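Charger head

A charger head, also called a wall charger, charging block, charging brick or power adapter, is a small plug-in power supply used to charge phones, tablets, earbuds and other portable devices. It plugs directly into a wall outlet and has one or more sockets into which a separate charging cable fits. The word "head" sets it apart from the cable and is most common in listings for spare parts and in the instructions that come with small devices. In everyday American speech, "block" and "brick" are heard more often, while "charger" may mean the head, the cable or both together.

Contents
1 Description
2 How it works
3 Ratings and markings
4 Shape and color
5 Use in the home
6 Storage and sorting
7 Safety and disposal
8 See also

Description

A typical charger head is a closed plastic case with metal prongs on one side and a socket on another. The prongs may be fixed, or they may fold flat into the case for travel. Models sold in North America usually have two flat prongs and no ground pin. Models for other regions have the round or rectangular pins used there, and some makers sell one body with a set of slide-on prongs for different countries.

The cable was once permanently attached on most phone chargers, so a frayed cord meant replacing the whole unit. The change to a separate cable, joined to the head by a USB connector, allowed either part to be replaced alone. It also let one head serve several devices. Many phones are now sold with a cable only, and the head is bought separately or carried over from an earlier phone.

How it works

Household outlets supply alternating current at a much higher voltage than a battery-powered device can use. The charger head converts this to low-voltage direct current. Almost all current models are switched-mode power supplies. Incoming power is first rectified, then switched on and off at high speed through a small transformer, and finally rectified again and smoothed. Fast switching allows the transformer to be very small. Older adapters used a heavy iron-core transformer running at line frequency, and they were bulkier and usually warmer when idle.

The simplest USB chargers supply 5 volts. Faster chargers can offer several voltages, and the device and the head exchange signals over the cable to settle on one that both support. If they share no fast-charging method, charging normally falls back to 5 volts at a lower rate. The charging circuit inside the device controls how much current the battery receives, and for this reason a head with a high rating does not force extra current into a small device.

Some newer heads use gallium nitride transistors in place of silicon ones. These waste less energy as heat when switching at high speed, and the case can be smaller for the same output.

Ratings and markings

The label is usually printed or molded on the face with the prongs, or on one of the narrow sides. It gives the input range, the output voltage and the largest current at that voltage. Multiplying volts by amps gives the output in watts. A head marked 5 V and 1 A supplies up to 5 watts, and one marked 9 V and 2 A supplies up to 18 watts.

Heads with several sockets may list a separate rating for each socket and a lower combined rating for all of them in use. Input is often given as 100–240 V, meaning that the head can be used on most national power systems with a plug adapter.

A square inside a square shows that the case is double insulated and needs no ground connection. Other symbols show the safety marks of the countries where the product is sold. The printing is often very small, and light gray on white is a frequent choice.
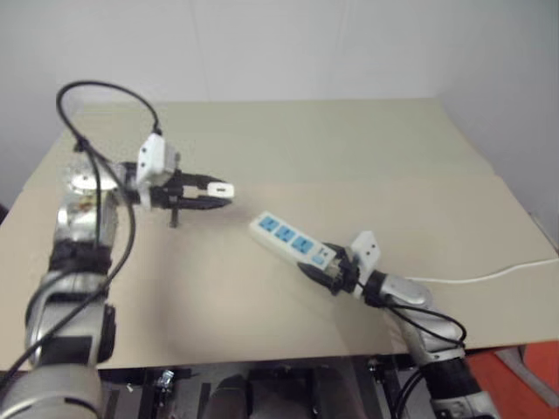

A small white object, apparently a plug or charger head, held at the fingertips of a black gripper at a beige tabletop.

Shape and color

Most low-power heads are small rectangular blocks or cubes. White and black are the usual colors. Flat "wafer" models are made to fit behind furniture, and long narrow ones leave the neighboring outlets free on a power strip. Wide models may cover the next outlet, especially when the prongs are set near one side of the case.

The socket is often on the face opposite the prongs, so the cable sticks straight out into the room. Dedano, a maker of household electrical parts, places it on the lower edge of its flat model instead, and the cable hangs down along the wall. Burkico sells a similar head with a pale ring around the socket, intended to make it easier to find in dim light.

Surface finish varies. Gloss plastic shows fine scratches after some time in a bag or drawer, and matte cases tend to pick up gray marks from handling. White plastic may yellow with age and exposure to sunlight.

Use in the home

Charger heads are commonly left plugged in near a bed, on a kitchen counter or beside a desk. A head with nothing connected draws a small amount of standby power.

In a survey of 1,956 households carried out for the storage company Grestar, the median home had 8 charger heads, counting those in drawers and boxes. Berwyn Owen, who compiled the results, found that 11 percent of the households could not match any of their spare heads to a device they still owned. The survey did not count laptop power supplies or chargers with attached cables.

Storage and sorting

Spare heads are often kept loose in a drawer with their cables. Fixed prongs can scratch other items or bend if heavier things are put on top. Common ways of storing them include:

Divided trays, with one compartment for heads and another for cables
Small zip bags, one for each head and its matching cable
Shallow boxes with the label side turned up
Cloth pouches for travel sets

Sorting is easiest on a clear, light-colored table with good light. White heads show up poorly on a white surface — a tan or gray one gives better contrast. Heads are usually grouped by socket type first (USB-A or USB-C) and then by wattage. Writing the wattage on a piece of tape saves reading the label again. The Chatzigeorgiou tray, a shallow organizer with upright slots, holds each head on its side so that the socket can be seen from above.

Safety and disposal

A charger head may feel warm in use. One that becomes too hot to hold, buzzes loudly, smells burnt or has a cracked case should be taken out of service. Bent prongs should not be straightened and used again, as the metal may have weakened and the case may have opened at the seam. The case is not meant to be opened, and parts inside can hold a charge after the head is unplugged.

Heads should be kept dry and gripped by the body when pulled from the outlet. Pulling on the cable strains the socket.

Worn-out heads count as electronic waste in many places and are accepted at electronics collection points. They contain copper and other metals that can be recovered. Working heads can be passed on or kept for use with newer devices.

See also

AC adapter
Extension cord
Power strip
USB cable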